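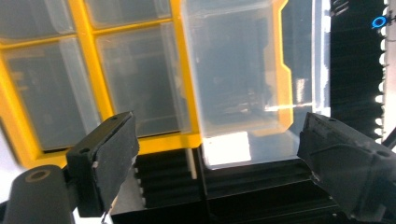
Wagering requirements should be on the front page

Tuesday, July 25, 2023

I have played at online casinos for a long time, and I still read the bonus terms twice before I deposit. Most players don't read them once. I don't blame them. The terms are long, they sit behind a small link at the bottom of the page, and they are written by people who are paid to protect the casino.

My view is simple. If a casino wants to advertise a welcome bonus in large letters, it should print the wagering requirement right next to it in letters of the same size.

Take the offer Dovix ran in January. The banner said 200 dollars in bonus money. The terms said you had to wager the bonus 18 times, which is low by the standards of this business. It was a decent offer and they hid the best part of it. A new player would have no way to tell it apart from the bonus at Trikum, where the banner said 1000 dollars and the terms asked for far more play, counted table games at a small fraction of their value, and closed the whole thing after 16 days. I took the Trikum offer as well. I cleared the Dovix one and let the other expire.

The usual answer from the industry is that all of this is disclosed. That is true. It is also true that the page is laid out so you will see the big number first and click before you see the rest. A rule you can find if you go looking for it is better than no rule, but it doesn't help the person who signs up on a phone on a Friday night.

Another answer is that players who care will look it up on a review site. Some will. But many review sites are paid when you sign up, so the big number goes at the top there too. I used to trust the star ratings on those pages. Now I skip them and go to the casino's own terms.

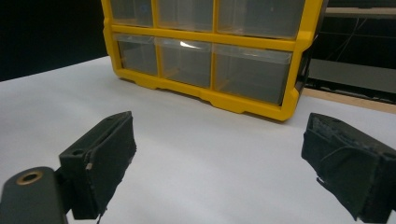 Yellow cabinet with two rows of clear drawers in view.

There is one more thing I would change, and that is the maximum bet. Most bonuses cap how much you can stake on a single spin while the bonus is active. Go over it once, even by accident, and the casino can take your winnings. Surby handles this well. Its games won't accept a stake over the limit while a bonus is running. You press the button, you get a message, and you lower the bet. Delaunay has the same kind of cap but lets you bet what you like and checks afterward, when you ask for a withdrawal. If the software can check the bet after the fact, it can check it before.

I'm not against bonuses. I take them when the terms are fair, and I have had some good evenings out of them. I also think a casino should be free to offer a bad deal if it wants to. It just has to be readable as a bad deal.

Until that changes, my own routine stays the same. I look for the wagering requirement, the time limit, the maximum bet and the list of excluded games. If I can't find all of them in a few minutes, I deposit without the bonus or I close the page. Playing with your own money and no strings is still an option at every site named here, and at most of them you have to untick a box to get it.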